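Small rules for a folding cell

7 September 2019

In May I moved to Treravbridge to work for Eltia, and my first task was to write down the house rules for robots that handle clothes. My English is not perfect, so I keep the rules short. I think this helps the reader also.
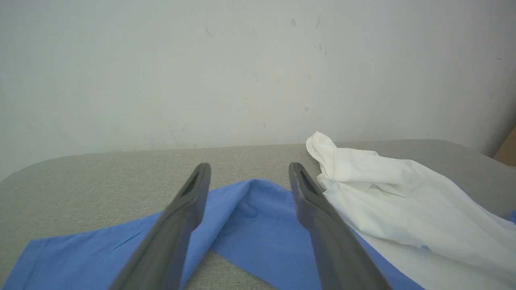
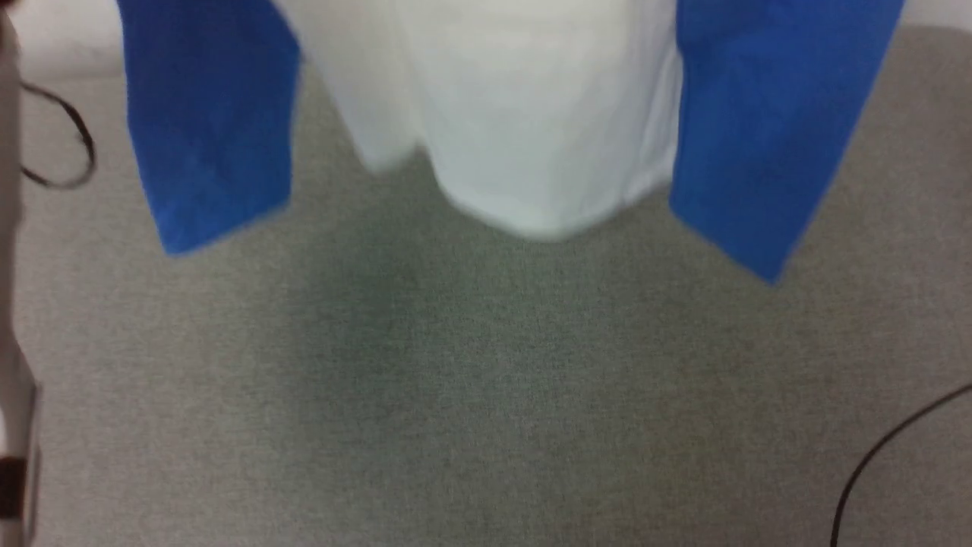
Blue and white cloth, grey underneath.

The first rule is about force. We set the grip limit for the thinnest fabric of the day, and we do not raise it later for a thick one. At Brandão, where I worked before, each person had their own number, and we lost many sleeves like this.

The second rule is about cables. They should be fixed or covered before the arm has power — I am strict on this one, and my colleagues laugh a little.

The third is the logbook. We have 3370 entries now, and 157 of them say only "stopped". Please write why it stopped! One sentence is enough.

I also read the Gultel guide, which has 98 pages and many good things about safe distance. It says very little about soft items, so for this part we must write our own text. I will put our draft on this blog when my manager has read it.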